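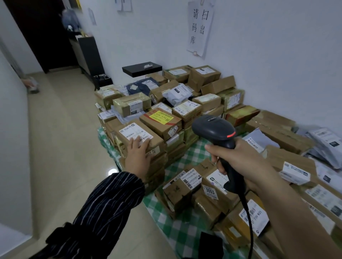 Parcel point at Zenamley – progress report for the period ending November 2024
To: Ilie Community Fund
From: the parcel point team, Drindico

1. What we did in this period

The parcel point has been open for the full period and we handled 1484 parcels. In the previous period the number was 685, so it is more than double. The growth came mostly in the last weeks, when the shops had their big sales, and we were not fully ready for it. On the worst evenings the table was full by five o'clock and the parcels were lying on top of each other – boxes, plastic mailer bags, everything together.

The work at the table is the same as we described in the application. The person on duty finds the parcel by its pickup number, scans the label with the hand scanner and gives it out. The sign on the wall, "扫码出库", asks that every parcel is scanned out before it leaves. Before we put up the sign, people sometimes took their parcel and went, and in the evening our list did not agree with the table. This still happens, but much less.

2. Pickup numbers

With your grant we bought the label printer and the rolls for the white pickup tags. The tags have large black digits, for example 3003, and older customers told us they can read them without glasses. We wanted the tag always on the side of the box which faces the customer. In practice it depends on how the parcel was put down, and for the soft bags it is difficult, as the tag folds with the bag.

3. Waiting time

In the spring a customer waited some 12 minutes at the busy hour. We have no good measurement for the autumn yet. Our feeling is that in normal weeks it is shorter and in the sale weeks it was the same or longer. We will measure it properly in December and send you the figures separately.

4. What did not go well

The shelves are not bought. The first supplier raised the price to 678 after we had already agreed, and we decided to look for another offer. For this reason the parcels are still on the table with the checked cloth, and the small ones go down between the large ones. Two parcels were given to the wrong person. Both came back the next day and we wrote to the customers to say sorry.

The scanner works well, but it has a cable, so the person must bring the far parcels nearer before scanning. We ask if we may use the rest of the equipment money for a wireless one.

5. Plan until the end of the year

We will choose the shelves from the 2 offers we have now, and put them along the wall behind the table. Large boxes will go at the bottom and mailer bags in open trays, sorted by the last digit of the pickup number. We will also print the sign again in English, for the customers who do not read Chinese.

The receipts for the printer and the rolls are attached. The receipt for the tape is missing and we have asked the shop for a copy.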